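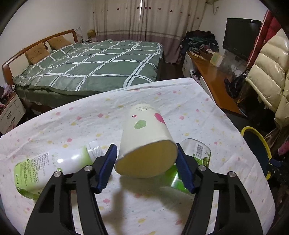
Vikton Ndung'u

5.2 Failures with light containers

During the second collection period, in December, we recorded 1,101 pick attempts in bedrooms and other lived-in rooms, using the hand-held gripper. The policy trained on these recordings was then tested on the Plurora arm in 200 trials. Of these trials, 73 ended in a failure of the grasp. In this section we look only at the failures which happened with light containers, such as paper cups and plastic bottles lying on their side.

Figure 4. View from the hand-held gripper during collection. A paper cup lies on its side between the open fingers, with its mouth toward the gripper. Two plastic bottles lie near it on the printed sheet.

The most frequent fault was that the fingers closed too far. A paper cup has a thin wall and it gives almost no resistance, so the motor current stayed under the stop limit, and the controller understood this as "no contact yet". The cup was then crushed, and in several trials it jumped out of the pads. With bottles we saw the opposite problem. The arm stopped early, when only one pad was touching, and the bottle rolled away.

A second fault comes from the layout of the objects. When a cup lies close to a bottle, as in Figure 4, one finger must go down into a narrow space. A human operator turns the wrist a little before closing. The policy learned this turn only in part – it started the turn too late, and the fingertip pushed the neighboring object. On a soft cloth the error was larger, as the cloth moved together with the object and made folds in front of the finger.

One trial we also report as a safety matter. After a missed grasp, the arm repeated the closing motion while the assistant was putting the cup back by hand. There was no injury, but the release command from the Doltel control unit arrived 700 ms late. We stopped the tests on the same day. Since then, the arm must be in the hold state before any person may reach over the table, and the hold must be confirmed with a separate switch.

We did not remove the failed trials from the results in Section 6. The lower current limit, which we introduced after these tests, is used only in the last series and is marked there.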